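Checkout form: one page or three steps?

ehepburn
Jan 11, 2019
We sell sewing patterns through a Zandik store. 213 people reached checkout in May and 60 of them paid. The rest, I assume, are still looking for the button. My boss wants to split the form into three steps. I say cut fields. Opinions?

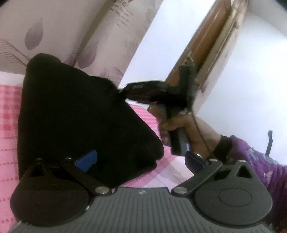
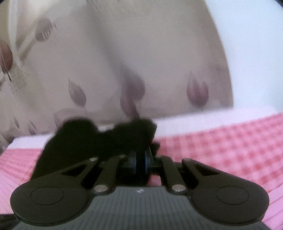

Replies

cremilda_a
Cut fields. Do you need a fax number? Do you know anyone with a fax number?

ottosz
Disagree with Cremilda. We went to three steps at Grovinholm and orders went up. People like a progress bar. It's the only progress some of us see all day.

cremilda_a
Did you change anything else that month?

ottosz
Shipping became free.

cremilda_a
Well then.

ottosz
The bar helped too. I stand by the bar.

furtado_j
Before anybody rebuilds anything, check whether it makes you create an account first. Ours did. The password needed a symbol, a capital and, I think, a blood sample. We added guest checkout and I stopped getting angry mail, apart from the usual.

ehepburn
It does make you create an account. The boss is fond of the accounts. He likes to see the number go up.

edmoura
Put guest checkout in and offer the account on the thank-you page. He keeps his number. Leave the steps alone until you've had a month of that, or you won't know which one did it (see: Ottó).

ottosz
I can read, you know.

ehepburn
Guest checkout goes in tonight. Fax field is staying, he uses it.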